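We use cookies to improve your experience on this site. By continuing to browse you accept our use of cookies. Accept | Settings

3.2 Collection of Garment Demonstrations

Demonstrations were recorded with a hand-held parallel gripper carrying a wide-angle camera above the fingers. The operator holds the device directly and performs the task at normal arm speed, so no robot is needed during collection. Each finger carries a square fiducial marker, from which the opening width is recovered in every image. Device pose is estimated offline by visual-inertial tracking and expressed relative to the first pose of the episode.

The garment split covers contact with cloth that hangs freely from a single support. Flat cloth on a table has been treated at length in earlier work, and our first policy, trained on table data alone, transferred poorly to hanging garments. The two cases differ in how the cloth answers a touch. A hanging jacket swings and turns about the hook, and a push at the lapel moves the hem with a delay that depends on fabric weight. Small foam pieces placed on the garment serve as targets: they give the policy a well-defined object to reach while the surface behind it gives way.

Two operators, Larasati Osman and Fikri Gunawan, recorded all episodes at the Sukanora site in March. Neither had used the device before the study. Each completed a practice block of 158 episodes, which was discarded. The main block contains 2000 episodes, divided equally between the operators. 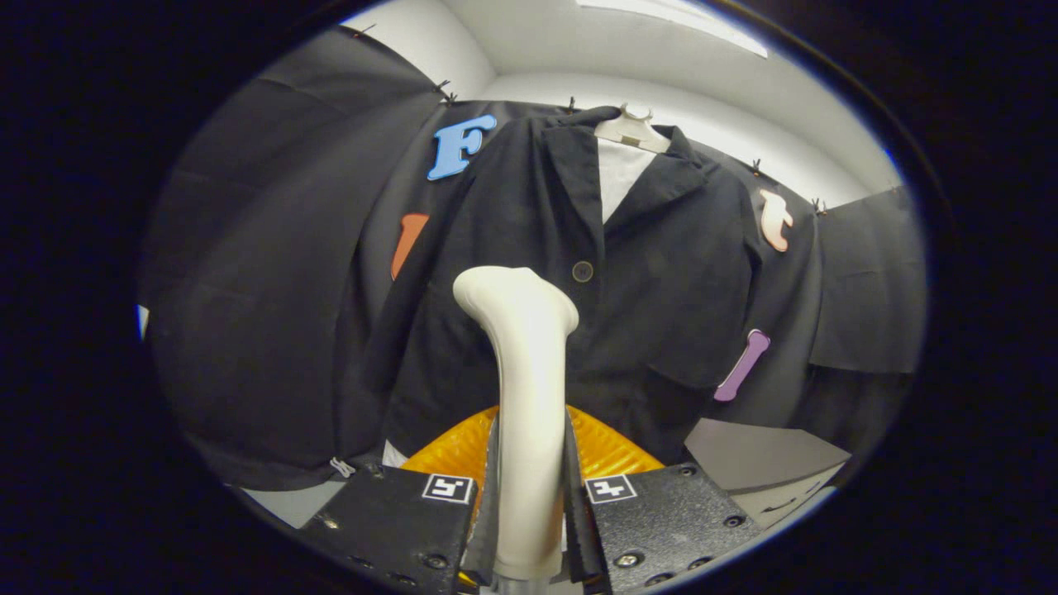 Figure 4. View from the hand-held gripper in the garment split. A dark jacket on a white hanger is set against black cloth, with colored foam pieces on the fabric.

An episode begins with the gripper open and the garment in view, and ends when the operator withdraws the fingers and presses the stop key. Operators were told to approach from the front, to close on the foam piece by its edge, and to avoid pinching the cloth beneath. Episodes in which the cloth was pinched were kept and tagged. We found these useful during training, as discussed in Section 5.1, but they are left out of the success counts.

Between episodes the foam pieces were moved by hand to new positions on the garment. Positions were drawn from a list generated in advance by a short script, which divides the garment front into cells and samples them without replacement. Tilt was left to the operator. This choice introduces some operator bias: Gunawan's placements lean toward upright orientations, while Osman's are closer to uniform. We did not correct for the difference, and the operator label is included with each episode so that others may do so.

The use of dark garments on a dark background is deliberate. In a pilot with a patterned curtain, the policy learned to locate the target partly from the curtain, and accuracy fell sharply when the curtain was replaced. Dark cloth removes most of this cue. It also makes the garment outline hard to segment, and the depth estimates used by our second baseline are noisy along sleeves and folds. Tracking was affected as well. Where the view held too few stable features, the pose estimate drifted, and those episodes were rejected when the gap at loop closure exceeded the threshold in Appendix B.

All remaining episodes were reviewed in Trurkard, our labeling tool, by a third person (Aiman Sembiring) who took no part in recording. The reviewer marked the first contact, the moment of closure, and the release. Where the fingers or the foam hid the point of contact, the mark was placed at the last image with a clear view and flagged as uncertain. A held-out set of 300 episodes was chosen by garment, so that no garment in the test set appears in training.

3.3 Action Representation

Actions are given as relative end-effector poses over a short horizon, together with the target opening width. We do not use absolute poses, as the height of the hanger was changed between sessions and the recording frame has no fixed relation to the garment. Images are resized but not rectified. Rectifying the wide-angle view discarded the margins, where sleeve motion is often first visible, and lowered performance on the swinging-garment condition.

Contact: Sinaga Manipulation Group | Copyright the authors | Back to top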